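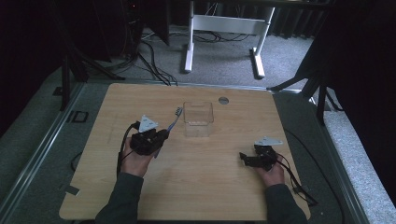
In Praise of the Boring Errand

I love errands. I mean the dull ones, the stamps and the shoe repair and the new toothbrush, the ones people now save up for a screen at eleven at night. Give me a list on the back of an envelope and a free morning and I am as happy as I get!

When I moved to Greltville I knew my landlady and the man who read the gas meter. I worked from home, I ordered everything, and by August I had received 40 packages and spoken to perhaps four neighbors. Then my printer died in the middle of a job and I had to walk to Cârstea, the stationery shop on the corner of the old market, to get a form copied. It took most of an hour. The copier jammed, a woman in line told me which dentist in town was gentle with nervous people (she was right about him, by the way), and I came home with the form, a dentist and a pencil sharpener I still use every day.

I have been a convert ever since. Ileana Ghiță, who owns the shop, keeps 343 kinds of pen in shallow drawers and will let you try any of them on a scrap of brown paper. Try doing that with a web page. I went in once for a black ballpoint and left half an hour later with green ink, and my letters have been better for it — or at least my sister answers them now.

My friend Ingeborg Eberhard thinks all this is nostalgia. She lives out in Irncombe, where the bus comes 6 times a day and the last hardware store closed before her kids were born, and she says it is easy to be charmed by errands when you can walk to them. She has a point, and I've chewed on it a good deal. Delivery has been a blessing for her mother, who can't manage stairs. I wouldn't take it away from anybody.

But a town needs feet on its sidewalks. Greltville set aside 1316 parking spaces downtown and, as far as I can tell, one bench. Put a bench outside the pharmacy! Put another by the post office, and let the bus stop where the shops are instead of behind the Vokov warehouse, where you have to cross two lanes of trucks with your bags. These are cheap things to ask for, and I plan to keep asking for them at every public meeting until they turn the lights off on me.

Meanwhile, pick one thing this month that you would normally order and go get it. Go at ten in the morning, when the shops are quiet and people have time to talk. I need shoelaces and a light bulb for the hall, so that's my morning spoken for.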